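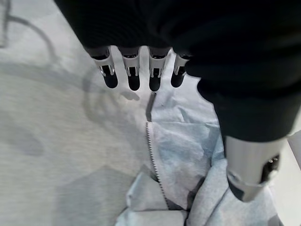
Anyone who has ever wrestled a big blanket into a small cupboard will have some sympathy with the people of Irkberg, who have spent a good part of March doing very little else. The Toredell linen room has asked the whole district to send in the soft things that pile up at home over a winter — blankets, sweatshirts, odd lengths of cloth, the jumper that went out of favour before Christmas — and the district has been generous, to put it mildly. By the end of the first morning there were 83 bags by the door, and the kettle had only just gone on.

The idea came from Wilma Wouters, who noticed how many families at the winter supper were sitting in their coats. She wrote a short notice, pinned it up beside the bread counter at De Bruijn, and expected a couple of carrier bags. What she has now is a room that smells pleasantly of other people's washing powder and a folding rota that runs until 6 every evening, with a late shift when the bags get ahead of everyone.

Folding is the heart of it, and opinions differ as warmly as you would expect. Light things such as thin sheets and scarves are shaken out, laid on a flat surface and smoothed from the middle before anything else is done to them. Large blankets go the other way and are held up first, a corner at each end, so that the creases can drop out and the label, if there is one, can be found. A blanket folded in a hurry takes up twice the shelf, and the shelves at Toredell are not long. Anyone working on the bigger pieces is asked to keep a bit of clear carpet to step back into.

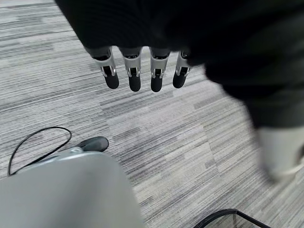 Jelle Visser would like it known that he has been folding blankets in thirds for most of his life and sees no call to change now, whatever the notice on the wall says about halves. "Thirds sit better on a bed," he told us, "and they sit better on a shelf too, if people would only leave them alone once they're up there." He was allowed to keep his thirds, on the understanding that they go on the left.

Knitwear has its own corner and its own patience. Sweatshirts and the like are turned right side out, the ribbing is pulled straight, and the sleeves are laid across the back before the hem comes up. Grey seems to have been the colour of the season, so the sizes are written on paper bands, and a helper with neat handwriting is always in demand.

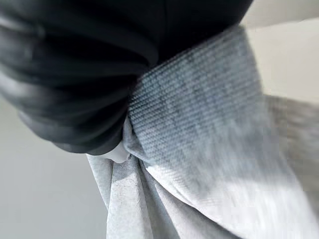 Can you still bring things in if they have a small hole or a missing button? Please do, as long as they are clean, because there is a mending basket on the go and Takeshi Morikawa takes it home every evening and brings it back a good deal lighter.

The finished bundles go out through Usamik, the neighbourhood delivery round, which has promised 2 trips a week until the shelves are clear. Each bundle holds a blanket, something warm to wear and a card with the washing instructions written out by hand. The first 30 are already spoken for, and Roel Michiels is keeping the list for the next lot at the front desk, where he will happily talk you through it at some length if you have the time.

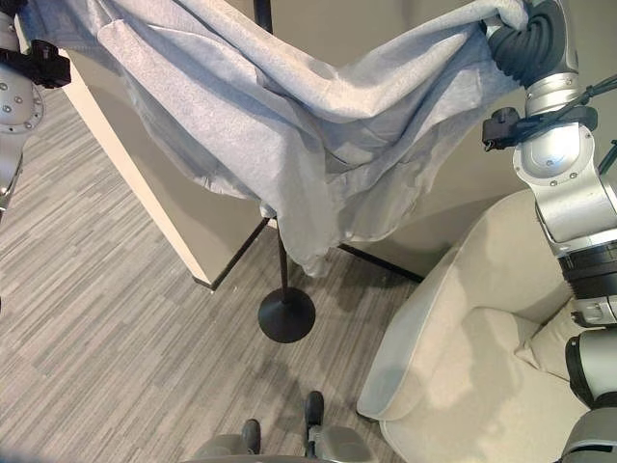
A light grey fleece blanket held up by its top corners.

Bags can be left at the side door from nine in the morning. Please tie the handles, and put anything very heavy in a bag of its own.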